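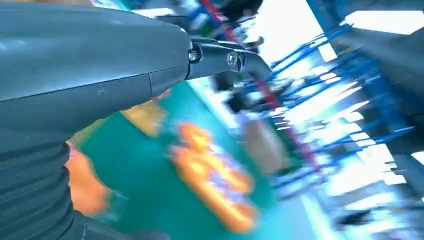 Home Tournaments Poker Room Dining Careers Contact

Trainee Card Dealers -- Sistero Card Room, Clutau

Sistero is opening its new poker room in February, and we need people to deal in it! We're looking for trainee dealers to join our paid course this fall and go straight onto the schedule when it ends. You don't need to have worked in a casino before. Quite a few of the people dealing here now came from restaurants, schools, call centers and one very busy shoe store, and we'd love to hear from anyone who likes cards, likes people and can keep a cool head when both are moving fast.

The course is run for us by Prevance Dealer Training at their practice room on Nyitrai Street, a short walk from the Clutau bus station. It lasts 13 weeks. You'll be paid $896 a week before tax while you train, and there is no fee to us or to Prevance at any point. We don't ask you to pay anything back if you decide dealing isn't for you.

What you'll learn

We start with the basics, so please don't worry if you can't shuffle. The first part of the course is all hands: the wash, the riffle, the strip, the cut, and pitching a card so it lands flat in front of the right player without showing its face. Then come the chips. You'll learn to cut down a stack, read a bet at a glance and build a side pot while a player is asking you what time the restaurant closes.

After that you'll deal Texas Hold'em until it feels like breathing, followed by Omaha (both high and high-low) and Seven Card Stud. Stud puts off a lot of new dealers, with all those upcards to track, but it's a lovely game to deal once it clicks. The last stretch covers tournaments -- blinds, antes, button movement, breaking a table, coloring up -- and how to call the floor when a hand goes wrong. Every trainee also completes our responsible gaming course, including how to spot a player who may be in trouble and who to pass that on to.

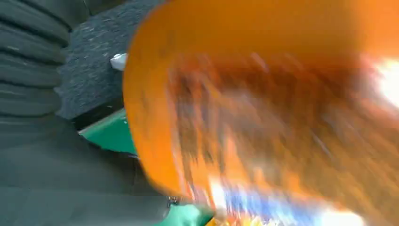 One of last fall's trainees told us that the pitching was the part she had dreaded, and that it came to her fairly quickly once she stopped looking at her own hands. Split pots were much harder. She said she went over them every night at the kitchen table with a jar of dried beans, and that the first time she ran a three-way all-in without help she wanted to call her mother from the break room.

We hear a lot of stories like hers. Some people are quick with cards and slow with math, and plenty are the other way around. Our trainers will give you extra practice time on whatever is giving you trouble.

Who we're looking for

You should be able to add, subtract and divide in your head, speak clearly over a noisy room, and sit or stand at a table for a full shift. You should be comfortable reading the whole table out loud. Patience matters a great deal. Players lose pots they thought they'd won, and now and then they'll blame the person who dealt the river. You'll be taught how to handle it, and there is always a floor supervisor on duty to step in.

You must be at least the legal age to work on a gaming floor and able to hold a state gaming license. We fill in the license application with you during the course and pay for it. A background check is part of that process. An old problem on your record doesn't always rule you out, so ask us before you decide not to apply.

Hours and pay after training

Poker rooms are busiest when everybody else is off work, and your shifts will include evenings, weekends and holidays. New dealers usually begin on swing or overnight. You bid for shifts after your first season, and swaps are easy to arrange. You'll get an hourly wage, and you keep your own tips from cash games. Tournament tips are pooled by event.

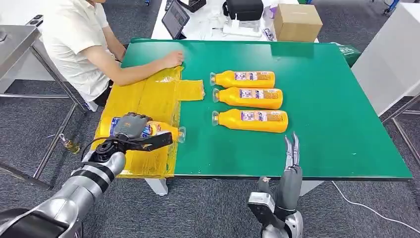 We also offer health cover from your first day as a dealer, a free hot meal on every shift, covered parking, and a shirt and vest in your size. Black pants and shoes you'll need to bring yourself. Dealers can't play in our own poker room, but you're free to play elsewhere, and a good number of our crew do!

How to apply

Send us a short letter and a list of your past jobs by 9/17/25. You can email it through the Careers page or leave it at the Sistero front desk, marked "Trainee Dealers." Tell us why you'd like to deal and which hours you could work. We really do read these, and we don't mind if the spelling wanders.

If we'd like to meet you, we'll invite you to an audition at Prevance. It takes two hours and includes a simple math sheet, some counting with chips, and a chat with three of our dealers. You're welcome to bring your own deck if it helps you relax. Everyone who auditions gets a call back, whatever the answer.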